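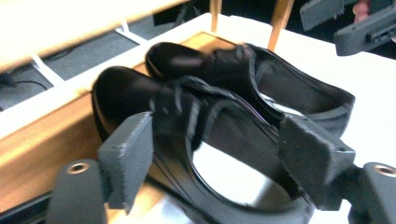 I went to the Drutosari open day wanting to know one thing, which was whether a repaired shoe is worth what they charge for it. Their leaflet says a good black leather shoe should last half a working life if it is looked after. I have heard that sort of claim from people selling polish before. The black pair I spent longest over had a lovely shine on the toes, I'll give them that, and the leather was only slightly creased where the uppers bend. Inside, the lining was pale. A shiny toe is the easy part, though. Anyone with a tin, a rag and a free evening can get a shine on a smooth toe cap. I wanted to hear about soles, heels and stitching, and for the first hour I mostly heard about wax.

Drutosari is the repair side of Dmytriv, who have been making plain work and school shoes in Lomulska for longer than I have lived near it. The works is behind the bus depot and the sign is easy to miss. Entry was free, but parking wasn't, and the only machine took coins. Visitors went round in groups of 17, too many for the stitching room, where those of us at the back saw a lot of anoraks.

The tour starts with the leather store. We were handed offcuts to bend and told to look for fine, even wrinkles. Mine had fine, even wrinkles. So did the cheap piece passed round afterwards for comparison, as far as I could tell, and when I said so the guide told me it takes practice. That may well be true. It is also what I would say.

The stitching room was better. Svitlana Didenko runs it and she didn't talk as if she was reading from the leaflet. I asked her how many pairs sent in for repair get sent back as hopeless and she said more than the front office would like. Her advice was plain enough: look inside before you look at the outside, feel along the heel lining with a finger, and if the insole has gone hard and curled at the sides, save your money. She also said most people bring their shoes in a year too late. I'd have listened to her for the whole afternoon, but we had 25 minutes in there and then a bell went.

After that came the care demonstration, and my patience ran a bit thin. It was really a sales talk for Orkora, their own cream, and the woman doing it used a great deal of the stuff. According to her you need the cream, then a wax, then a second brush kept only for black. My father used one brush on everything, including the dog's lead. I asked what would happen if you skipped the cream and went straight to wax, and was told the leather would "go thirsty". I asked how long that would take. It depends, apparently.

There was one useful tip in it. Leave laces and straps undone when you put shoes away, and put them side by side on a shelf, with nothing stacked on top. I had always thrown mine in the bottom of the wardrobe. I have been doing it her way since March, having picked up the same tip from a neighbour, and I can't say I have noticed a difference yet, but the wardrobe looks tidier.

Now the prices. A full resole with new heels and the lining patched came to 289 on the board by the door, with no word of what the work is guaranteed for. I asked at the desk and got two different answers from two people, one of whom then went to find a third. For that money I could buy new shoes – not as good, perhaps, but new – and have enough left for lunch. A heel on its own is far more reasonable and I would happily pay it.

Would I go again? For the stitching room, yes, if they let people stay in it. The café had run out of everything except flapjacks by early afternoon. The leather store could be cut by half. I came away without any Orkora and with one pair of old brown lace-ups left at the counter to be looked at, against my better judgement. They said they would ring. I went on the first of the two days, July 14, 2019, and if they do ring I'll add a note underneath with what they quote me.

Shares 25
2 comments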